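Home Gallery Rules & Downloads FAQ Contact
Search this site... Go

Filed under: Skirmish Gaming, Terrain, Questions I Get A Lot

Skalleo FAQ

I get a fair amount of mail about Skalleo, my swamp skirmish game, and most of it asks the same things. So, answers!

How many figures do I need to play?

Seven or eight a side is plenty. You can go bigger, but after that the turns drag and somebody wanders off to find chips.

What scale is it written for?

I play in 1/72 because it's cheap and I already own far too much of it. All the distances are in inches, so if you have 28mm stuff just use it. Weidong Qian plays with 28mm on the same size board as mine and his games are bloodier, which he likes.

How big a table?

A 34 inch square. Yes, that's an odd number. It's the top of my old card table, and I wrote the movement rules on it, and then I was stuck with it. Three feet by three feet works fine.

Who are the Starlow and the Reklow?

The Starlow are the frog folk who live in the upper marsh, and the Reklow are their cousins from downstream (longer legs, worse manners). They've been fighting over the shrine at Lu since the year 481 in the game's calendar. The campaign starts in 724, so everyone has forgotten why!

Do you sell the miniatures?

No, sorry. Mine are plastic fantasy odds and ends with putty heads, and they don't hold up to a close look.

How do you make the reeds?

Bristles from a dollar store broom, cut in clumps and stuck into a blob of hot glue on a washer. Paint the bottom third dark brown and drybrush the tips with any tan you've got. Don't use the nylon ones, paint flakes right off.

And the water?

Gloss varnish over dark green paint, two or three coats. I tried pour-on resin once and it crept under the edge of the board and glued it to my workbench. I'm a varnish man now.

How do you store all the little bits?

Zipper bags, mostly, one for each warband, all tossed in a shoebox. The tokens and dice get their own bag so I can grab it and go.
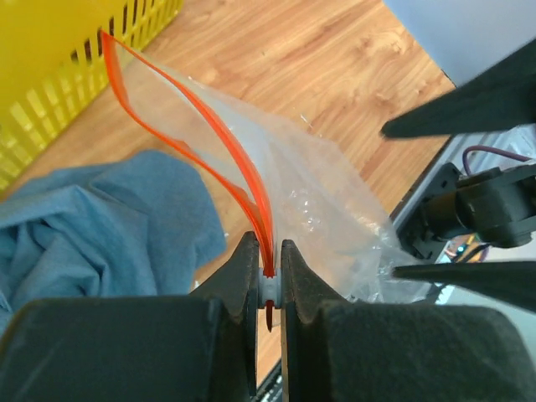 Clear bag, orange zipper.

Can I use a different dice system?

Sure, it's your table. The rules use 2 six-sided dice for nearly everything, and if you switch to a d20 you'll want to redo the mud table, or the frogs drown constantly.

Is there a solo mode?

Sort of. There's a page of reaction rolls in the back of the download that runs the Reklow for you. They're not very bright but they are aggressive. I'm hoping to have a better version up in August.

Can I post my own scenarios?

Please do, and send me a link so I can play them!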